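Session 4 – sound changes and why spelling never keeps up

Last time I left you with the wordlist from Grernel (the upland one, not the coastal one – please check which you've got, they look horribly alike). By now you should have read through the first 100 entries and marked every place where the spelling and the recording don't agree. Most of you will have run out of pencil.

I love this bit of the course! Take the old *k* before *i*. In the Drastia valley it's gone soft, something like the start of *cheese*, but people still write it with a plain *k* and get quite cross if you don't. In Zein, only 600 metres higher up, it's as hard as ever. Same spelling, two sounds, and both villages think the other lot are saying it wrong.

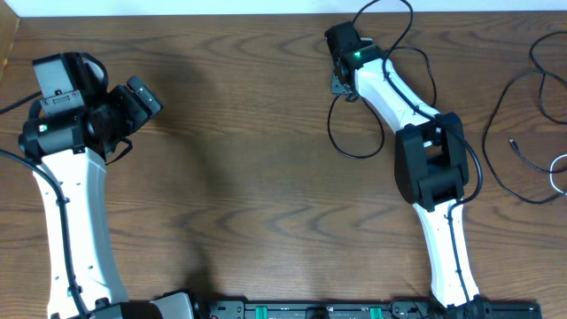 Somebody in last year's group asked whether we ought to call it a change at all if half the speakers haven't made it, and whether "variation" wouldn't be the fairer word. I'd say it's both. Change nearly always looks like variation while it's going on, and we only get to draw our nice arrow (*k* > *ch*) once the old people's version has dropped out. In Zein it may never drop out.

Now, vowels. The Steduteo survey has 2,522 words in it, and over 700 of them have a long *a* that younger speakers are saying shorter and further forward. Say *bad* slowly, then *bed*, and feel where your tongue goes – they're drifting from the first towards the second.

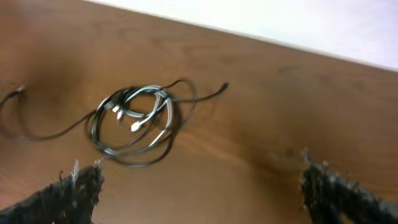

The short *e* doesn't just sit there waiting to be bumped into, of course. It's creeping up towards *i*, so you get a chain, one vowel pushing the next along. Some people think it's a pull and the *e* moved first. I go back and forth on that, and the recordings aren't old enough to settle it.

For next session:

- finish the Grernel list, vowels only
- read the Zein chapter up to the map
- bring three words from your own family that your grandparents say differently (swearing allowed)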